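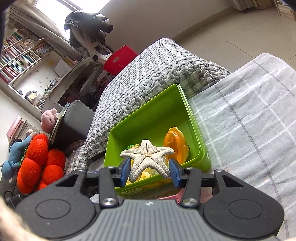
Toy box

A toy box, also called a toy bin or, where it has a lid and some weight to it, a toy chest, is a container kept in the home for storing children's playthings when they are not in use. The name covers a very wide family of objects, from heavy wooden chests that are handed down through three generations to plastic tubs bought in an afternoon and cookie boxes that simply never got thrown away. What they share is their purpose – a single place where small things can be gathered up at the end of the day and found again, more or less, the next morning.

Types

The traditional toy chest is a piece of furniture. It stands against a wall or at the foot of a bed, has a hinged lid, and is often sturdy enough to sit on. Older chests could have heavy lids that dropped freely, and parents today are generally advised to look for a lid support that holds the lid open at any height, along with gaps or holes that let air in. Many families with an inherited chest take the lid off altogether, which solves the matter and leaves a very handsome open trunk.

Open bins have no lid and are light enough for a small child to drag from room to room, as most small children will. They are usually plastic, fabric or woven fiber. Since the contents can be seen from above, a child can pick out a favorite without tipping everything onto the floor, although plenty of children like the tipping best of all.

Reused packaging makes up a third group, and a much loved one. Boxes that once held cookies, crackers or holiday candy are often a good size for pretend food and small figures, and they tend to keep their original printing for as long as they last, so that a box of toys may go on advertising cookies for years. Families often call such a box by its old name, and "put it back in the cookies" makes perfect sense in a household where no cookies are involved.

Contents

A box that has been in use for any length of time is seldom sorted. Toy sets that arrived complete drift apart, and pieces from several of them settle together with party favors, bath toys, souvenirs from the beach and the odd part of something nobody can identify but which everyone is reluctant to discard. Pretend food is especially common, and fruits and vegetables hold up well because they are molded in one or two large pieces and can take a good deal of dropping.
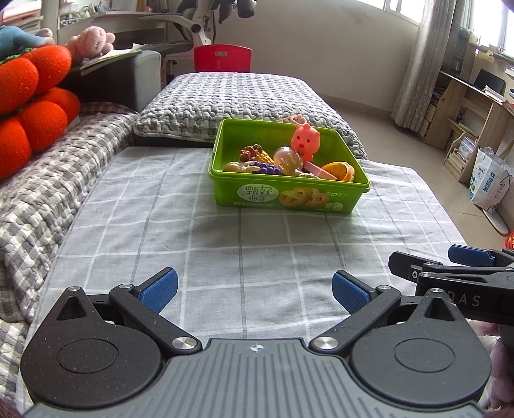
A green cookie box reused for toys, including a pink pig, an ear of corn and a bunch of grapes.

Animals and sea creatures are the other great mainstay. Soft toys, on the other hand, usually live outside the box, on a bed or a shelf, partly on account of their size and partly because children are inclined to feel that a stuffed animal should not have to spend the night underneath a pile of other toys.

Use on the bed

Though a toy box is thought of as belonging on the floor, a small one very often ends up on the bed. A made bed is a broad, soft surface at a good height for a child standing beside it, and nothing dropped on it makes much noise or rolls very far. It is also where a child who is home with a cold will want everything brought. A patterned sheet or a quilt gives the game its geography – squares become fields or streets, and stitched waves become the sea.

The drawback is plain enough to anyone who has rolled over onto a plastic vegetable at night. Many households therefore have a rule that the box comes off the bed before the pajamas go on.

Tidying up

For very young children, putting toys into a box is a game in its own right, and it may be enjoyed a good while before it is understood as a chore. Dropping an object into a container, looking in to see that it is there, and taking it out again can fill a surprising amount of time. Play of this sort gives practice in grasping and letting go, and later on in naming things and grouping them by color or kind.

With older children, custom varies a great deal from family to family. Some give a warning of 5 or 10 minutes before tidying begins, some sing, and some have the child look for one kind of thing at a time, all the animals first and then all the food. A wide, shallow box is generally easier for the purpose than a tall narrow one, where the small pieces sink to the bottom and stay there until the box is next emptied.

Another habit is rotation, in which part of the collection is put away in a closet for some weeks and then exchanged. In many homes this happens naturally in November, when room has to be made ahead of the winter holidays, and toys that come back in the spring are greeted very nearly as if they were new.

Care and safety

Plastic boxes and hard plastic toys can be washed in warm water with a little dish soap and left to dry on a towel. Toys with holes or hollow parts should be squeezed or shaken out first, as water trapped inside can turn musty. Cardboard boxes are better wiped with a barely damp cloth, and the corners can be mended with tape when they begin to go.

It is sensible to look through the box from time to time for cracked plastic, loose parts and sharp edges. Where children of different ages share one box, anything small enough for the youngest to swallow should be kept somewhere else, and long loops or cords on toys should be kept away from babies. Reused tins need a look at the rim, which can be sharp.

See also

Hope chest
Pretend play
Storage basket
Stuffed toy

This page was last edited on 30 January 2022.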